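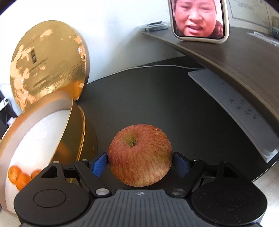

青い指先パッドと果物

ヒルムロウ食文化資料整理事業 中間報告(2月分)

助成いただいている標記事業の進み具合を報告します。担当はスカイ・チザム(Skye Chisholm)です。

1. 聞き取り
スカッドヴィル地区で菓子店と青果店の元店主への聞き取りを続けています。予定した7件のうち6件が終わり、残る1件は先方の体調が戻り次第うかがいます。録音の文字起こしは3件まで済みました。方言の表記が人によってばらつくため、凡例を作り直しています。その分、文字起こしは当初の予定より遅れています。 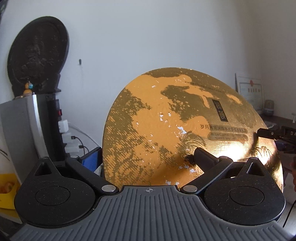

2. 帳簿の整理
ヤダヴ商店からお借りした帳簿は、1933年のものが最も古く、仕入先と贈答品の掛売りが月ごとに記されています。虫食いの頁は複写を後に回し、読める頁から目録に入力しました。単位の書き方が途中で変わっており、換算はせず原文のまま採っています。借用期限の延長については、書面で了承を得ました。
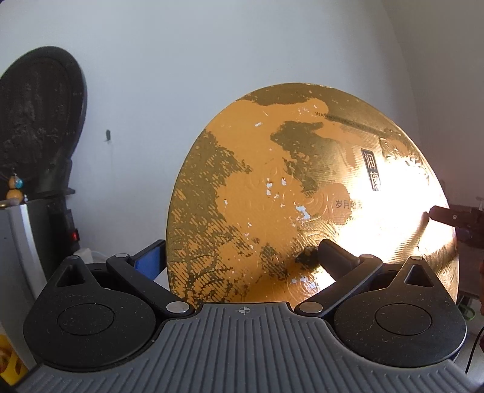
3. 経費
支出は交通費と複写費が中心で、費目間の流用はありません。保存箱の購入は見積りの取り直しになり、翌月に回しました。残額は文字起こしの謝金に充てる見込みです。

4. 今後の予定
聞き取りの残りを終えたうえで、冊子の原稿に入ります。印刷はヒセッティ印刷に依頼する方向で、判型と部数を相談中です。写真の掲載許諾がまだそろわない店があり、許諾書は再送しました。部数を変更する場合は、発注前に改めてご承認をお願いします。

関連する報告
・ヒルムロウ食文化資料整理事業 事業計画書
・スカッドヴィル地区 聞き取り実施要領
・ヤダヴ商店帳簿 仮目録
・助成金の費目区分について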